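Repair Evenings Return to the Khumalo Street Hall

Saturday, May 22, 2021

The Wekow neighborhood repair evenings are starting up again next month after more than a year off. Sessions will run on the first and third Thursday, from 6 to 8:30 p.m., in the downstairs room of the Khumalo Street hall. Entry is free. Parts are charged at cost, and there is a jar by the door for the electric bill.

The format has changed a little. Walk-ins used to wait on the benches along the back wall, and on busy nights the line went up the stairs. For now, everyone needs a time slot. Slots are 40 minutes long and can be booked by phone or on the sign-up sheet at the Privine branch library. One item per slot, please. If you have two things to fix, book twice, and leave a slot between them so other people get a turn.

What to bring

Small household items that you can carry in by yourself are fine: lamps, toasters, fans, radios, clocks, sewing machines, clothing with a torn seam or a stuck zipper. Bring the power cord, and bring any loose screws or broken pieces in a bag. If you still have the manual, bring that too. Clean the item first. Last time around, several toasters had to be emptied over the trash can before work could start, and it ate up half the slot.

We can't take microwaves, gas appliances, anything with a refrigerant, or televisions with a picture tube. The Mandora Road transfer station accepts all of these on weekdays, and you will need proof of address.

Lamps

Table and floor lamps were the most common item at the tables before we closed, ahead of clothing. Most of them had one of four problems: a worn socket, a bad switch, a damaged plug, or a cord that had gone stiff and cracked where it enters the base. All four can usually be fixed in one slot.

Before you book, try a new bulb and a different outlet. Check the rating label for the highest wattage the lamp can take. It may be on the socket, on the base or underneath. Please don't peel it off, even if it spoils the look, as the repairer will want to read it. If the lamp has a fabric shade, you can leave the shade at home unless it is the part that needs fixing.

Stop using a lamp if the plug feels hot, if the light flickers when you move the cord, or if you smell burning. Unplug it and keep it unplugged until someone has looked at it. Taping over a cracked cord is not a repair.

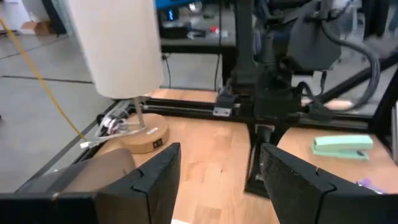

Sewing and mending

The mending table will be open at every session. It has two sewing machines, a button tin and a fair supply of thread, mostly in dark colors. Zippers are harder to stock. If yours needs replacing, measure the old one from the top stop to the bottom stop and buy the new one ahead of time.

Soft toys are welcome. Split seams and missing eyes are easy enough, but restuffing takes longer, so book two slots for that.

Helpers wanted

We need four more people for the fall. You don't have to be an electrician. Two of the openings are at the front desk, checking people in and writing up the job cards, and the other two are at the mending table. Anyone who wants to work on electrical items will be asked to sit in on two sessions first, and every plug-in item is tested before it goes home.

Tools are still short as well. The group could use wire strippers, a second soldering iron, small Phillips screwdrivers and a desk magnifier in working order. Donations can be dropped at the hall office on weekday mornings. Please don't leave boxes outside the door.

Dates

The schedule is set through November. There will be no session on the first Thursday in July, and the hall is closed for floor work during the last week of August, which does not affect us. To book by phone, call the hall office and ask for extension 915.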